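Service Entry, Cell 2

The Privon Institute required that every adjustment to a cell be entered in the record before the cell was returned to use. Kwadwo Arthur had kept the record for Cell 2 through 1,014 entries, and he saw no reason to alter his manner for the next one.

He opened the simulation at the counter layout and called up the stored views.
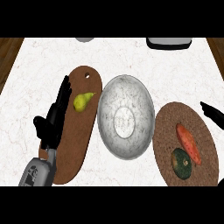
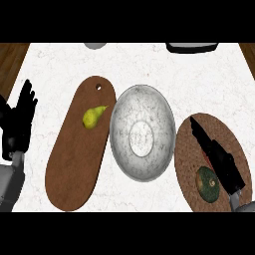 Cell 2, counter layout. The pear is on the long board and the bowl is empty in both views.

The complaint had come from the Asante office, in the form of a single paragraph. It stated that the left hand, when directed to the pear, paused for longer than the procedure allowed. No cause was suggested. The office did not suggest causes; it considered them the property of the maintenance section.

Arthur read the joint limits aloud, as the procedure directed, although he was alone. He compared them with the limits on file. The wrist values agreed. The finger values agreed, with the exception of the thumb, which had been given a limit of 45 degrees by a technician named Dikora, who had retired the previous September and whose notes were brief. Beside the figure she had written one word: "Gentle."

He considered the word for some time. The manual had no provision for it.

It was within his authority to restore the standard value, and he prepared the change. He then ran the approach with the old limit in place, in order that the record should be complete. The fingers came up beside the board and stopped. After the pause they closed on the pear slowly, the thumb last, in the way a person takes an egg from a carton. He ran it again with the standard value. There was no pause. The hand closed at once and the contact reading rose to nearly the top of the permitted range.

Both results were acceptable under the rules of the Institute.

Arthur returned the thumb to 45 degrees. He lengthened the time allowance in the procedure to cover the pause, signed the amendment, and sent a copy to the Asante office with the required form. Under "Reason for change" he wrote that the earlier setting had been reviewed and found correct.

The form had a second line — "Remarks" — which he had left blank in every entry to date. He entered Dikora's word there, dated the page 17 July 2018, and released the cell.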